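¿Cuánto cuesta un robot que ordena el baño?
Sección: Máquinas y presupuestos. Lectura para 10 a 12 años.

Un robot con brazos y manos no se compra como una bicicleta. Antes de pagar hay que decidir qué tareas hará, dónde las hará y qué piezas necesita para hacerlas. Ese trabajo previo se llama planificación del equipo.
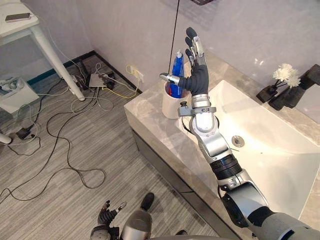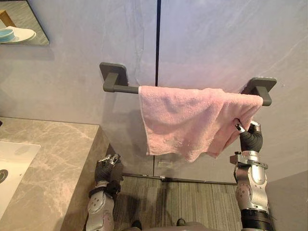

Tareas de baño con manos robóticas: arriba, junto al vaso del tubo de pasta de dientes; abajo, con la toalla rosa.

1. Primero, la lista de tareas
Un presupuesto empieza con verbos: coger, sujetar, tirar, colocar. Un vaso es rígido y conserva su forma cuando lo agarras. Una toalla es blanda: se arruga, se dobla y cambia de forma con cada tirón. Para el vaso hay que calcular bien la distancia. Para la tela hay que pellizcar con los dedos en el punto adecuado. Si el robot va a hacer las dos cosas, la mano tiene que servir para las dos.

2. ¿Pinza o mano con dedos?
Una pinza tiene pocas piezas móviles y suele ser más barata. Una mano con dedos permite más tipos de agarre, pero lleva más articulaciones, y cada articulación es una pieza que se puede desgastar. Tia Clegg, que prepara las compras del taller Favus, anota siempre dos precios: el de la mano y el de sus recambios.

3. Los guantes también se pagan
En las dos tareas las manos llevan guantes oscuros. Un guante puede mejorar el agarre y proteger los dedos, y con el uso se gasta. En el plan de Favus hay 20 guantes de repuesto. A las cosas que se gastan y se vuelven a comprar se las llama consumibles.

4. Medir antes de comprar
En un baño hay poco sitio. Hay que medir:
- la altura de la encimera;
- la distancia desde el borde hasta los objetos del fondo;
- la altura de la barra de la toalla;
- el ancho libre del suelo.
Si el brazo se queda corto, el robot no llega, por muy buena que sea la mano. Cambiar un brazo después de comprarlo sale caro.

5. Enchufes y cables
Los equipos electrónicos necesitan corriente y conexiones. El plan debe decir cuántos enchufes hacen falta y por dónde irán los cables. También se incluyen canaletas, que son tubos o cajas alargadas para guardarlos.

6. Una cuenta sencilla
Fidel Carrasco, del almacén Echeverría, propone este ejercicio con precios inventados para practicar:
Guantes: 20 unidades a 2 euros = 40 euros.
Canaletas: 19 euros.
Juego de recambios para los dedos: 300 euros.
Total: 359 euros.
En esta cuenta no están el robot, el transporte ni las horas de la persona que lo ajusta. Un presupuesto completo los pone en líneas separadas.

Palabras nuevas
Articulación: unión que permite mover dos piezas.
Consumible: material que se gasta con el uso.
Recambio: pieza que sustituye a otra igual.

Para hacer en casa
Elige una tarea del baño y mide a qué altura se hace. Escribe los verbos que la describen y el material que se gasta. Guarda la hoja: en el capítulo siguiente se usa para comparar dos brazos, el Zuseo y el Grodon.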